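Grollora-users mailing list
Subject: Re: Hand-held grippers, how many pairs for the first year?
Date: June 14, 2019

Hello all,

Thank you for the numbers. I answer inside the message, I hope it is readable.

> We have money for 20 grippers and we must order before the summer break.
> Ferar gave us a price of 294 per piece, without spare fingers. Is it
> better to buy all of them now, or to keep a part for repairs? Also we
> don't know if we should buy the arm in the same budget year.

I would not buy 20 now. We made our order in February and we took everything in one time, and after this we had no money for finger pads. The pads are the part that you replace most. In our group one set is good for around 29 home sessions, then the edge begins to lift and small objects slip.

Please plan in pairs. Many household tasks need a left and a right tool, and if one is in repair, the other one stays in the box too.

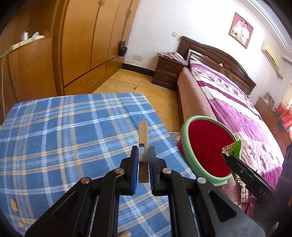 For the spare parts, ask Ferar to write them on a separate line of the offer. Our purchasing office accepts consumables all year, but equipment only two times in a year. If pads and pins are inside the price of the gripper, you can't order them alone later. We learned this with Kekana, where the smallest spare kit was 644 and it had many parts we did not need.

> Does somebody have experience with the cases from Pesstead?

Yes, we have two. They are strong but heavy, and people carry them up the stairs to apartments. For one pair of grippers a soft bag is enough, and the difference in price pays for a set of pads.

About the arm: my opinion is to wait until next year. First collect in homes and look which objects you really have, small food, wooden pieces, soft packets and so on. After that you know what opening and what force you need. We chose the arm first and the opening was too small for half of our list.

One question from my side. Did your offer include shipping? Ours did not, and I would like to compare before I write the request for the next budget.

Best regards,
from the lab on the second floor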